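Section 4: Getting the Karkeo under-cabinet light strip up and running

Okay, so you've got your strip unpacked, you've found the power brick (mine had slid under the foam, so look there if you think yours is missing), and you're ready to stick the thing up. I've put in a bunch of these now, first in my own place and then in a rental over in Drustton, and I wrote this part of the guide the way I wish the folded sheet in the box had been written.

Before you start

You'll need a tape measure, a pencil, rubbing alcohol, a rag and a pair of sharp scissors. The Raritz dimmer is sold separately. You can skip it for now and add it later, but leave a little slack in the cord if you think you might.

CAUTION: Keep the strip unplugged until step 7. Don't ever cut it while it's plugged in, even if you're only trimming an inch off the end.

4.1 Measure and cut

1. Measure the underside of your cabinets from one end to the other. The full strip is 300 cm long, and my run came out to 249, so I had a decent piece left over for the pantry shelf.

2. Find the nearest cut mark that's shorter than your measurement. The marks are little copper lines with scissors printed next to them. Always go shorter! A strip that's a hair too long will buckle in the corner and peel off on you.

3. Cut straight across the copper line. If you miss it, move down to the next mark and try again.

NOTE: The leftover piece won't light up by itself. You need the Karkeo end connector, part 1041, and a second power brick.

4.2 Stick it up

4. Wipe the underside of the cabinets with rubbing alcohol and let it dry all the way. Cabinets near a stove collect a greasy film you can't see, and the tape hates it. I wiped mine twice.

5. Hold the strip in place with a few bits of masking tape and decide how far forward you want it. Close to the front lip gives you better light for chopping. Farther back throws more light on the wall, and on a rough surface like brick you get nice shadows (also every crumb of mortar you never noticed, sorry).
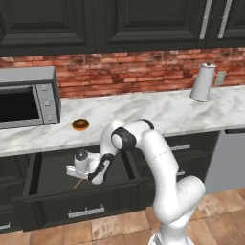 Can I run one strip across the gap between two cabinets? Only if the gap is narrower than your thumb. For anything wider, cut the strip and use the jumper cable, because the tape has nothing to hold on to and the strip will sag.

6. Peel the backing a few inches at a time and press as you go. Count to ten on each bit. I know, it's boring, put some music on.

4.3 Power and testing

7. Push the plug into the end of the strip until it clicks, then plug the brick into the wall. The strip should come up at half brightness.

8. If it flickers, unplug it and turn the connector over. Error light 51 on the Raritz dimmer means the same thing.

CAUTION: Don't tuck the power brick behind a toaster or anything else that gets hot.

Leave the strip off overnight so the tape can set, then go on to Section 5 for the Sedgwick wall switch.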